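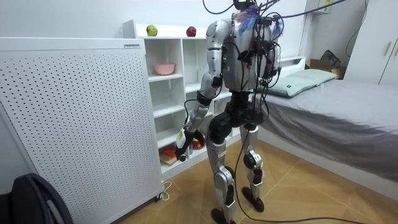 The Tenholm clinic sells a sleep supplement called Korkance, and its lead physician would like you to know it works. Ask how he knows and the answer gets shorter.

"We followed 43 patients," he said when we spoke on 17th August. "More than 70 percent slept better."

Better than what? There was no placebo group. Patients filled out a form after 2 weeks, and 5 dropped out. He doesn't know why.

"People get busy," he said.

The study was paid for by Sinico, which makes the capsules. He sees no problem there. "Somebody has to pay for it."

A larger trial is planned for October, he said, this time with a comparison group. I asked whether he would stop selling Korkance until the results were in.

"Why would I do that?" he said.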